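Search this site Go

Fostden baking tin set: do you need it?

I've owned enough bakeware to distrust any box that promises "bakery results at home." The Fostden set cost me $30 at the Partington outlet, and it comes with 2 pans: one for doughnuts, one for rounds and buns. The recipe card tucked inside reads like it was written by someone who has never had to wash up afterward.

The bun pan first. It's fine. So is any muffin tin, if you don't mind a smaller bun. My complaint is with the card, which has you let the dough rise far too long and then acts surprised when it spreads.

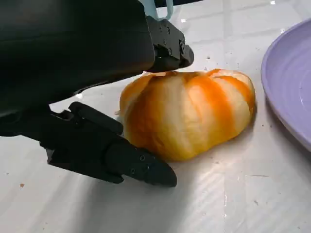
Page last changed: June 14, 2022

Soft and rounded is what I want from a bun, and a squat one doesn't bother me. Paying extra for the shape does. I went back to my usual dough from March and skipped the card altogether, and I'd tell you to do the same.

The doughnut pan is the reason people buy this set. Baked doughnuts are cakes with a hole in them, and no amount of nonstick coating changes that. The center posts are too narrow, so you get a small hole or none. Glaze is where you win some of it back. Put it on thick, accept that it will be patchy, and keep a wide bowl underneath for the crumbs.
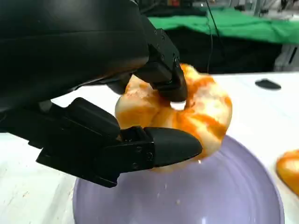

Veltetti wrote to say the posts are fine if you fill the wells only halfway, and that theirs has lasted 3 years without a scratch. Maybe so. I filled mine halfway twice and got something closer to a bagel chip.

Cudbridge sells a plain doughnut pan on its own for less. I'd start there.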